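Mekeveo opens exchange service for old chargers and power adapters in Esside

Esside, Feb 23, 2019. Mekeveo, the repair company from Esside, opens today a new exchange service for chargers and power adapters. Residents can bring the adapters which they do not use anymore and take home another one that fits their device. The service is free of charge for private persons.

The idea was tested since August together with the electronics shop Sabbagh. During the test, residents handed in 1,439 adapters. After the electrical safety check, 387 of them were given to new users. The others went to recycling, mostly because the cable was damaged near the plug.

Each adapter is checked for voltage, current and type of connector before it is put on the shelf. It then receives a label with these values, so that the visitor can compare them with the text on the device. The staff will help with this comparison, and we kindly ask visitors to bring the device with them.

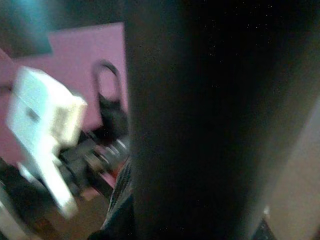 Rania Obeidat told the company that she had kept a good label printer in a closet for two years only because the adapter was lost, and that she would like to see the same service for remote controls. Mekeveo is studying this proposal.

The exchange desk is located at the Cirkden building, on the ground floor, next to the bicycle parking. One person may take up to 4 adapters per visit. Adapters with open housing or burn marks are accepted for recycling only. Laptop batteries and loose battery cells can not be accepted.

For questions from the press, please contact Aleksi Koskela at the Mekeveo office.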